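Harawira Schools Robotics Grant
Progress report, second term
Project: Kitchen Tasks for a Low-cost Arm
Prepared by: Rochelle Treloar, project lead, Grodeck College
Reporting period: February to May

1. Status

The project is on schedule for its main deliverable and behind on one supporting item. The Year 11 engineering class has finished the arm build, the camera mount and the first round of task recording. Training on the recorded data has started. The written teaching unit, which was due at the end of this period, is a draft only and is carried over to next term.

Spending is within the approved budget. The one change since the last report is the purchase of a second set of wrist servos after two of the originals stripped their gears during calibration. The cost was met from the spares line and no extra funding is requested.

2. Work completed

The class works in two teams, named by the students. Romau is responsible for the arm and the gripper. Ridetti is responsible for the camera, the recording software and the labelling of data. The teams meet together on Thursday after school and separately during timetabled lessons.

Romau replaced the printed gripper fingers used last term with a wider pair, faced with silicone sheet. The earlier fingers slipped on smooth handles and left too little contact area on anything round. The new pair is heavier, and the shoulder joint had to be re-tuned to stop it sagging at full reach. The sag has been reduced but is still measurable when the arm is held out for longer than a few seconds.

Ridetti moved the camera from a tripod to a fixed bracket. On the tripod the view shifted slightly between sessions and recordings from different days could not be combined. All recordings made before the change have been set aside and are not included in the total given in this report. 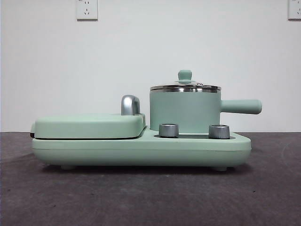
Task selection was settled early in the period. The class chose a breakfast appliance as the main test object in place of the drawer and cupboard rig in the original proposal. A single object gives the students several kinds of motion to study without resetting the whole bench. The chrome handle stands upright on the griddle lid, while the pot handle sticks out sideways past the end of the base, so the gripper has to approach the two at different angles. The control knobs are short and sit directly in front of the pot, and clearance for the wrist is the main limit on how they can be turned. All tasks are carried out with the appliance unplugged.

A total of 876 recordings have been accepted to date. Each is one attempt at one task, driven by a student using the hand controller. The 8 tasks in the set cover lifting and closing the griddle lid, removing and replacing the pot lid, lifting the pot off and putting it back, and turning each of the knobs. Attempts are rejected if the operator's arm enters the view, if the appliance is pushed out of its start position, or if the label does not match the motion.

3. Results so far

Griddle lid tasks are the most reliable under trained control. The arm finds the handle from most start positions and completes the lift without help. Closing is less consistent, as the gripper tends to let go early and drop the lid over the last part of its travel.

The pot lid remains difficult. The class believes reflections on the lid are affecting the camera's estimate of where the rim is – a test with softer lighting is planned but has not been run. Knob turning works only when the arm is started close to the knob.

These results come from short trials run by the students and should be read as early findings. A formal trial with a fixed scoring sheet will be carried out next term.

4. Problems and risks

Storage on the classroom computer is nearly full. Recordings are being copied to an external drive after each session, and the school has agreed to supply network space.

Six students have learned to operate the hand controller to the required standard. Most of the recording falls to them, and sessions slow down when they are absent during exam weeks. Training for the rest of the class has been added to the lesson plan.

5. Work for next term

Run the lighting test and decide on a permanent lamp position.
Fit a stiffer shoulder bracket to the arm.
Complete the formal trial of all tasks.
Finish the teaching unit and send it to Harawira for comment.

The grant's equipment register has been updated to include the replacement servos and the camera bracket. Receipts are attached separately.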